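Nimville library to display printed hotel cards
10/12/26
News | Collections | Visitor information

Nimville Library Service has confirmed that the Duangkaew collection of printed hotel cards will go on public display in January. The collection was left to the service by a former travel agent and holds 3,000 items, among them key cards, luggage labels and small advertising cards.

A selection of 300 cards will be shown in the ground floor reading room. They have been grouped by the style of their printing, with 23 display boards given over to landscapes, trees and the changing seasons.
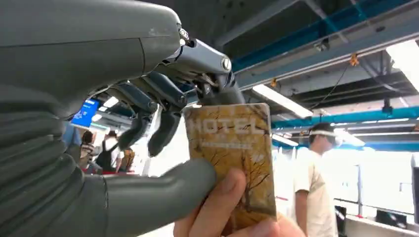
Cards with autumn colouring form one of the larger groups. Many carry the word "HOTEL" in capital letters and very little else, and staff have not yet been able to match all of them to a particular business. Worn edges and faded lettering have been left as they are - the service does not intend to restore any part of the collection.

Ratree Mahawong, Head of Collections, said: "These cards were made to be used for a night or two and then thrown away. We are grateful that so many were kept, and we would welcome information from residents who recognise a design."

Display boards have been supplied by Jomard. Admission is free and no booking is required. School groups should contact the Mirnoson Room desk at least 2 weeks before their visit.

Cards may also be offered to the collection - please ask at the desk for a donation form.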